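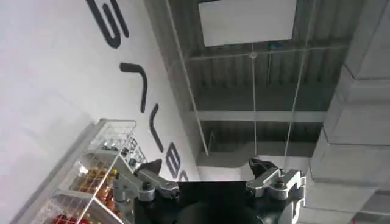 Figure 3. Wrist-camera view in the look-up pose, jaws wide open, with the ceiling deck and beams behind the fingers, the duct to the right and the lettered wall to the left.

Filed under: Robotics > Mobile Manipulation > Open Papers

4.2 Finding the arm's place by looking up

Our starting point for this part of the work was a small annoyance that anyone who has run a mobile arm in a stockroom will know well. The base believes it has stopped in one place, the arm believes it is reaching from that place, and the two beliefs are off by just enough that the fingers come down beside the bottle they were meant to close on. The usual cure is to look at the shelf and correct from there. We did this too for most of the first season at Brevthorpe, and we were fond of it, but shelves are restless things. Stock is sold, stock is turned round, and a rack that gave a lovely clear match in the morning gave a poor one by the afternoon.

It was Inger Hviid who suggested that we turn the wrist over and look at the roof instead. A ceiling has a good deal going for it. Beams and ducts stay where the builders put them, and very little is ever stacked in front of them. In the look-up pose the Zorodden arm holds the gripper upright with both jaws fully open, so that the camera sees past the two fingers to whatever is overhead. Figure 3 shows such a view. The ribs of the corrugated deck and the two beams crossing it give long straight lines, and the seams of the duct give a set of shorter ones. The large black letters on the white wall, which come out sideways from this angle, are strong features as well, and we were pleased to have them, though the method doesn't depend on there being any writing about.

The fingers themselves take up a fair share of every view, and we went back and forth over what to do with them. In the end we kept a fixed mask for the gripper body and a second mask, drawn from the joint readings, for the two fingers and their pads. Anything inside either mask is dropped before matching. We also drop the lower corners, where shelving tends to creep in, as the wire rack with its amber and orange bottles does in Figure 3. This is a little wasteful when no shelving is near, but the simpler rule was easier to live with, and Woo-jin Nam, who had to keep the code running through all of this, made a strong case for it.

Lines are found first, then grouped by direction, and the groups are matched against a map of the ceiling made in one slow pass of the building. Where two positions fit almost equally well, which does happen under a long run of evenly spaced ribs, we turn the wrist a quarter turn, take a second view and keep the position that suits both. We tried breaking such ties with the wheel readings and found it gave us nothing but trouble, as the wheel readings were the thing we distrusted to begin with.

For the main test we took 500 look-up views at marked floor positions, with the lights as the staff had left them. The method settled on the right position in 496 of these. The four failures all came from the same aisle, where the base had been parked hard against a wall and very little of the deck could be seen past the fingers. We then repeated the exercise at Drakby, a smaller building with a lower roof, using 400 views and a fresh map. The results there were of the same kind, though the second view was called for more often, and Sun-ja Cha has since shown us that a slightly wider lens would spare us much of that.

We should be plain about the limits. A look-up costs time, and on a long picking round it adds up, so we now do it only when the base has driven more than one aisle since the last good fix. The method also has nothing to say about where the stock is. It tells the arm where the arm is, and the Maeng shelf finder described in Section 4.3 takes over from there.

We use cookies to remember your reading settings. By carrying on you agree to our cookie policy. Accept | Manage choices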